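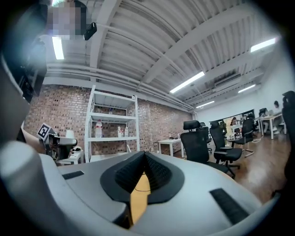

Foroner open afternoon, my notes. Typing these up fast before I lose the bits of paper, sorry for the state of them.

Got there just before 2, parking was a joke. Lot is shared with the tile place next door and the tile place had a delivery. Ended up on the street by the fence. Sign on the door says Listano still, that was the old tenant, so I walked past it twice. Go in at the side, not the front.

First thing, the room. Love the room. Corrugated metal ceiling painted white, white steel beams, pipes running along where the ceiling comes down to the back wall and painted to match. Tube lights all the way back, long ones and a few small ones toward the far end. Then brick. Proper red-brown brick across most of the back, and then it just stops and turns into plain white wall. Asked about that. Danica Kolář, who was doing our group, says the brick is the original outside wall of the first building and the white part went up when they knocked through. So you are standing in what used to be the yard, more or less.

Metal roof, so I asked the obvious – what's it like in summer. She laughed and pointed up at the AC unit, high on the wall. Says it copes until July and then they start at six in the morning and go home early. Rain is worse apparently, you can't hold a phone call in there when it's coming down hard. It was dry when we went so can't tell you.

Shelving: tall white metal unit, open shelves, up against the brick. I have been going back and forth on open vs closed for our place for months and this sort of pushed me to open. Danica's view is that doors on a cabinet just mean people stop putting things back. Her downside was dust, brick sheds a bit and they wipe down every week. The unit came from Usman, secondhand, she couldn't remember what they paid. I wrote down 708 next to it and now can't remember if that was a model number or the price. Will ask.

Benches next. Wood tops, tan, nothing fancy. Oiled twice a year, first coat goes on in March. Cables run across the top in places, which bugged me. She said they tried drilling holes for them and ended up with holes in all the wrong spots becuase everybody moves around. Fair enough. Screens set at an angle so you can look up from the bench without twisting your neck. Stealing that one. My neck is ruined.

Our group was 20 people, too many for the room really, we did a shuffle along the bench side and the ones at the back missed half of it. They ran 3 groups through the afternoon. If you go next time ask for the last one, Salamatu Anozie did it and stayed on answering questions well past the end, I hung around and listened in. She was better on the practical stuff. Things I got from her:

– white ceiling paint made more difference than adding lights. They did the paint first and then cancelled half the fixtures they had ordered
– they left the brick unsealed. Looked at a Flatance sealer, got a quote, decided against, no regrets so far
– get the pipes painted at the same time as everything else, going back up later is a misery
– small tubes at the far end were what was left over from another job, they'd go for long ones all the way if doing it again

Somebody asked about noise with all the hard surfaces. Yes it echoes. They have thought about panels on the white wall side and keep not doing it. You do notice it with a full group talking, I was losing maybe every third word from the back.

Coffee was out in the corridor, fine, cookies gone by the time we got to them. Bathroom is down the hall on the left, the light is on a timer and it is a SHORT timer.

Things I forgot to ask: ceiling height, who did the steel painting, how they heat it. The heating is the big one for us, metal roof and no insulation that I could see from the floor. Danica gave me a card so I'll write to her and add it here when she answers.

Next open afternoon is in the fall, no date yet. Sign up at the desk or call, the form on their site was broken when I tried it. Wear real shoes, the step at the side door is higher then it looks.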